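Open day at Ruvell, 16 Sep 2019

Henrik Wegener promised us a picking cell in simulation that "handles anything on the table." Up to 200 trials a night, he said. I asked about the failures, and he brought up run 1427, the one where the grip check reported a hold with nothing between the fingers.
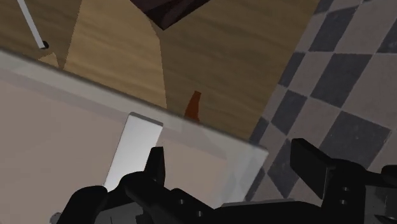
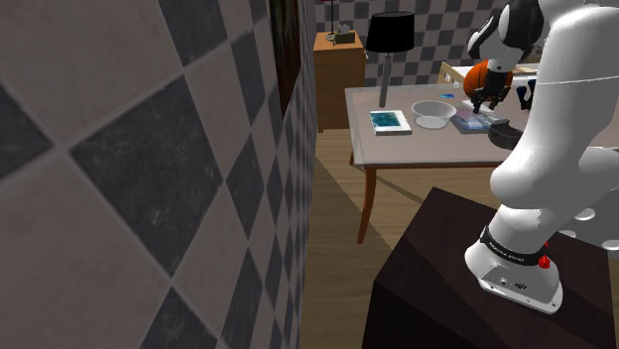 What went wrong

Sabine Stüber blamed a bad force threshold. Fine, but the arm carried on for five more steps before it stopped. I asked whether the fix had been tried on real hardware. It hadn't.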